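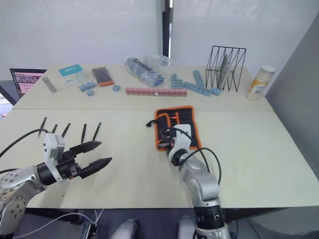
Thin black rods on a light tabletop.

The shower without a step

Trinidad Sarmiento has been fitting showers in Skundimow for most of her working life. Her company, Nostdale, is small, and she likes to keep it so. When I visited her in March she had just come back from a bathroom where the water was running to the door and not to the drain. She was in a good mood anyway. "This is the work I like best," she said. "Somebody has a problem, I have a level and a bucket of water, and after one hour we know everything."

We spoke mainly about floor-level showers, the kind where you walk in without stepping over an edge. In Skundimow, a town of 4000 people, she has built some 370 of them. The first ones were all for older customers. Now it is also young families who ask, and people who have seen such a shower in a hotel and want the same at home.

"They look at the tile and the glass," she said. "I look at the height of the floor. If there is no height, I cannot make a slope, and I have no room for the trap either. Then we must talk about other solutions, and this talk should come before they buy the tile." 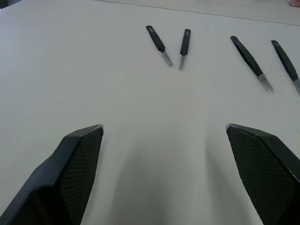 How much slope does a shower floor need?

I make it 2 percent toward the drain. With less than this, small puddles stay on the floor, and with much more you begin to feel it in your ankles.

For most bathrooms she prefers a long channel drain along the wall. With such a drain the floor falls in one direction only, so large tiles can stay whole. A round or square drain in the middle needs a fall from four sides, and large tiles must be cut on the diagonal. She does not call this wrong. She has done it in her own house, with small mosaic tile, and she is still happy with it.

The channel she orders most often is the Tudholm. I asked what is special about it, and she had to think for a moment. "The cover comes out with one hand," she said. "My customers clean it themselves. With the model I used before, they called me, and I drove there to remove some hair."

About the waterproof layer she speaks more seriously. The tile and the grout do not keep the water out of the floor, she explained, and many customers believe that they do. Under the tile there must be a sealed membrane, and it must be joined well to the flange of the drain. Before any tile is laid, she closes the drain, fills the area with water and leaves it overnight. 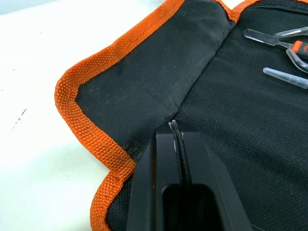 In the morning, at 8, she is back to read the mark she made on the wall. If the water stands lower than the mark, the tiler has to wait. She remembers one job with an architect, Pasaribu, who was in a hurry and asked her to leave out the test. She did it all the same, and found a bad corner behind the door. "He sends me customers now," she said, and laughed.

Corners are in her experience the weak point of every shower. She uses ready-made corner pieces and does not fold the sealing tape by hand, although she learned it that way. The silicone at the edges is another matter. It moves with the building, it gets old, and it should be checked once a year and replaced when it comes loose.
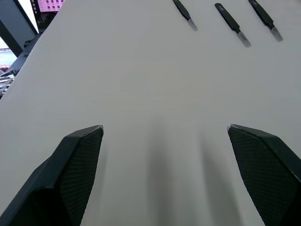
The surface of the tile is the last thing we discussed. Many people choose it from a photo, and a photo does not tell them how it feels under a wet foot. She asks her customers to take a sample home, pour water with a little soap on it and stand on it. Matte, she says, is a word about how a surface looks, and grip is something else. One can see the difference on the two black gripper fingers in the picture: the outer side is smooth and matte, while the pad on the inner side has a fine mesh pattern. For a shower floor she wants some pattern of this kind, or a small tile with many joints — but the pattern should not be so deep that soap stays in it.

Finally I asked about heated floors. She puts them in when the customer wants, also inside the shower, as long as the heating system is approved for wet areas. The floor dries faster, and she hears fewer complaints about dark grout. Then her telephone rang. It was the owner of the bathroom with the water at the door, who wanted to know if the new floor could be gray.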